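Cable dressing (robotics)

Cable dressing is the routing and securing of power, signal and air lines along a robot arm. The outside run of these lines is often called a dress pack. Poor dressing is a common cause of lost signals and damaged connectors.

Routing practice

Lines that cross a wrist joint need enough slack for the full travel of that joint. The usual method is an open loop held at one end by a bracket fixed to the link. The loop should keep clear of the gripper fingers and of the walls of any bin the arm reaches into. Bin picking is a hard case – the wrist turns often and works close to the parts.

The Zultport shop guide, edited by Annunziata Valentini, sets the following rules:

Clamp the bundle on both sides of each moving joint.
Keep thin sensor wires inside the bundle up to the last clamp.
Run the arm through its full program at low speed after any change in routing.
Inspect clamps and outer jackets every 1000 hours of operation.

The October revision of the guide added a rule on mixed bundles. Power and signal lines may share a loop only if the signal lines are shielded.

A KUKA arm over a picking bin, with its cables looped around the joint above the gripper:
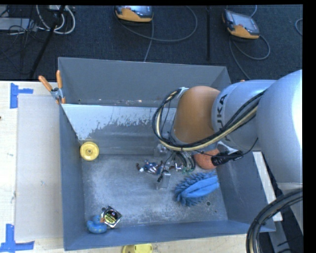
Inspection records

Each inspection is logged with the arm number, the hours run and the state of every clamp. Worn jackets are replaced and are not taped.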